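Jeledari Folding Dish Rack, reviewed by someone who lives with it

Posted 23 Jan 2022 by Mateja Karagiannis

I bought the Jeledari because my old rack had rusted into a shape that could hold only forks. The box promises "up to 8 plates," and the box is telling the truth if your plates are the kind that come with a doll's house. With dinner plates I get five, and the fifth one leans.

Folding it is easy. Unfolding it takes two hands and a knee. The legs click into place with a noise that made my neighbor Senad ask through the wall if everything was all right. 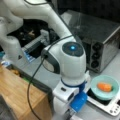
Blue light on, top of the wrist.

The drip tray slopes toward the sink, or toward the toaster if you put it in backward, and there is no mark to tell you which way is which. I put a dot of nail polish on the sink end. The cutlery cup is deep enough to lose a teaspoon in and has been doing so since March.

I tried the Kozan before this one. It was prettier and it tipped over when loaded from the left, so back it went. The Jeledari has stayed upright through a cast iron pan and one family lunch, and the rubber feet have left no rings on the counter. 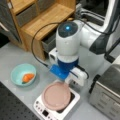 Can the tray go in the dishwasher?
The tray can, on the top shelf. The rack itself should be washed by hand, according to the leaflet.

I'd buy it again, grumbling. Four stars, and the missing one goes to whoever drew the assembly diagram.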